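Dromik – Poste d'apprentissage par démonstration

Référence catalogue : Sosa 2
Fabricant : Avutberg

Le poste Dromik permet d'enseigner une tâche de manipulation à un bras robotisé sans écrire de programme. L'opérateur dispose de deux modes de saisie : le guidage manuel, dans lequel il conduit directement le bras, et la commande à distance, assurée par le pupitre Flisis. Les deux modes peuvent alterner au cours d'une même séance.

Chaque démonstration est enregistrée avec les positions articulaires, l'état de la pince et les vues du plan de travail. Il est recommandé de varier la disposition des objets d'une prise à l'autre et de mêler des formes, des tailles et des textures différentes.
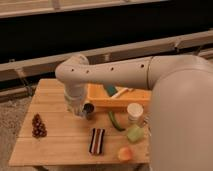
Pour une tâche simple de saisie et de dépose, Avutberg préconise 30 démonstrations au minimum. Les tâches comportant plusieurs étapes en demandent généralement près de 100. Le logiciel signale les prises incomplètes, que l'opérateur peut supprimer ou reprendre.

Composition de la fourniture
Pupitre de commande Flisis et son support
Licence du logiciel d'enregistrement
Guide de mise en service en français
Formation initiale sur site

Le bras et la table ne sont pas compris dans la fourniture. La compatibilité d'un bras existant est étudiée sur demande.

Les établissements d'enseignement et de recherche peuvent solliciter un prêt de sept jours. Les demandes sont à adresser à Gilles Deschamps, service des équipements. Les prochaines mises à disposition sont prévues en novembre.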